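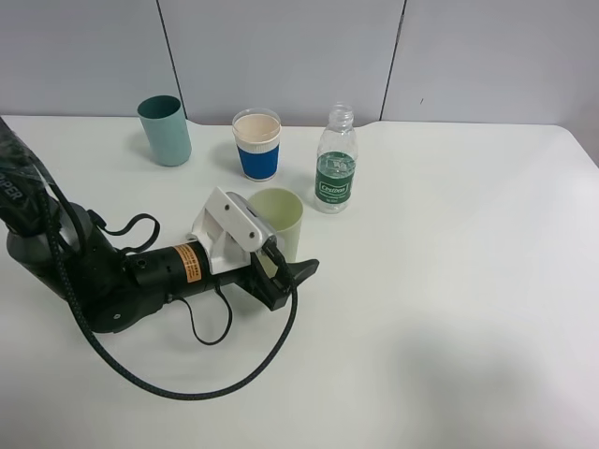
Cups and a clear plastic water bottle on a white tabletop.

Plollness turns its old fountain back on
Nov 28, 2014
By Éabha Noonan

The fountain in Market Street is running again, and what a lovely sound it makes! Anyone under thirty in Plollness will have known it only as a dry stone basin where people left their crisp packets, but at noon yesterday the tap was opened and clean, cold drinking water came out of it for the first time in a generation.

A good crowd turned out in the drizzle, with the junior school lined up along the railings and the bakery handing out buns (the currant ones went first, as they always do). Gladys Arango, who is 88 and grew up over the chemist's, had the first drink. She said it tasted the way she remembered, only colder.

"We used to run down with a jug before dinner," she said. "My mother wouldn't make tea with anything else. I'd stopped thinking I would see it working."

The fountain is fed by the Brarach spring, on the hill behind the town, through a pipe that had been cracked in several places and at one point was squashed flat under the bus lay-by. The repair was led by Herrero, the plumbing firm in Quay Lane, and took 48 working days from the first hole in the road to the last bit of paving. Ramiro Nieto, who runs the firm, was grinning from ear to ear and was still in his boots.

"The stonework was in better shape than any of us expected," he said. "The pipe was a horror. We replaced all 326 metres of it, and I could draw you every one of them from memory."

The water has been tested by the county laboratory and passed on every count. It will be tested again each month, and the results will go up on the board beside the library door. There are now two spouts, a high one for filling bottles and a low one at a height for children and wheelchair users, with a drip tray for dogs underneath. The dogs found it at once.

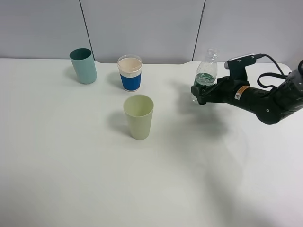
A teal tumbler and a cup with a blue band, with a clear bottle to the right.

Much of the money came from the sale of the old weighbridge site, and the rest was raised in the town. There was the sponsored swim in June, the quiz nights at the Lalton Hotel, and a very fierce marrow auction that people are still talking about. Treasa Mulcahy, the town clerk, said that the last of it came in an envelope of coins pushed through the office door with no name on it.

"It was mostly coppers," she said. "It took me a whole lunch hour to bag up, and I enjoyed every minute. If whoever left it is reading, come and say hello."

She also had good news about the lettering. The words around the rim of the basin had worn away so badly that there were three different opinions in the town as to what they said. A photograph lent by a family in Lalton, showing a wedding party by the fountain, settled it: "Drink and go well". Carmela Pace has recut the letters by hand, working under a tarpaulin for most of October. They look superb, and it is well worth walking all the way round to read them.

Carmela told me the G gave her the most trouble, as the stone has a vein running through it just there. She left a tiny leaf carved after the last word, copied from the original. It is quite low down on the library side, and children will spot it before their parents do.

The fountain will run day and night through the winter except in hard frost, when it will be shut off and drained. A green disc on the post means the water is on and a red one means it is off. Please don't wash paintbrushes, boots or fish in the basin. (The fish had to be mentioned. There was an incident on the first afternoon.)

Cafés on Market Street have already noticed the difference. The corner tea room was filling its big pot from the spout by three o'clock, and had a queue out of the door for what the blackboard called Brarach Brew. I had two cups and would happily have had a third.

Plans for the rest of the square are less settled. Two benches are on order and should arrive before Easter, and there is talk of moving the bicycle stands to the bank side so that the bus stop is less of a squeeze. A drawing of the new layout is on show in the library until Christmas, with slips for comments.

Old photographs of the fountain are still wanted for a display in the library porch. They can be handed in at the town office on any weekday morning and will be copied and given back the same day. Treasa Mulcahy is especially keen to find one with the iron drinking cup on its chain, which several people remember and which has not been seen since the basin ran dry.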